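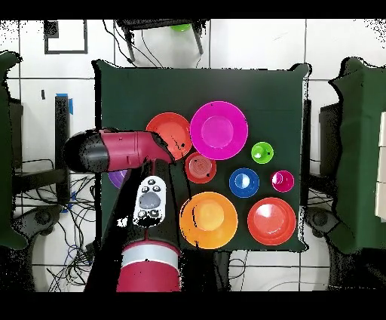

Participants wanted: teaching robots to sort dishes

The Hillar study needs up to 40 adults for one session each in June. You will guide a robot arm as it handles plastic bowls, plates and cups on a cloth-covered table. We are comparing two ways of learning from human corrections – one uses every correction, the other only the last. No robotics experience needed. Sessions last 48 minutes.
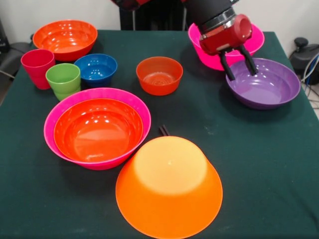 Ekua Gbeho

To take part, leave your name at the Bonside front desk by Sat 29 March. Please say if you are left-handed.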